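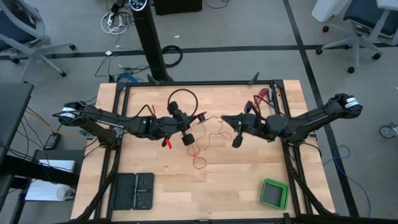

I will happily argue for the messy example over the clean one any day. When we started gathering demonstrations for Hapeta, our learning system at Iltard, the plan was 400 tidy runs of the same job, every start identical. I voted for it! Then I spent a month reading what came out, and I changed my mind. Take wire on a spool: one gripper has the spool, the other is right by the loose end, and the red-orange wire between them drops into loops and curls on the wood that you could never lay out the same way twice. I love that. Every curl is a small new problem, and a system that only ever sees neat wire has learned very little about wire.

So my case is simple - stop throwing away the awkward takes. In March we cut 33 runs out of 604 for hesitation, and I now think those were some of the best we had. A person pausing, backing off and trying a new angle is showing you how to recover, and you can't script that.

Yes, it makes labeling slower, and yes, the group at Dedgate will tell you their neat set trains faster. Fine. Give me five odd runs and a patient operator, and I'll come in early to watch them.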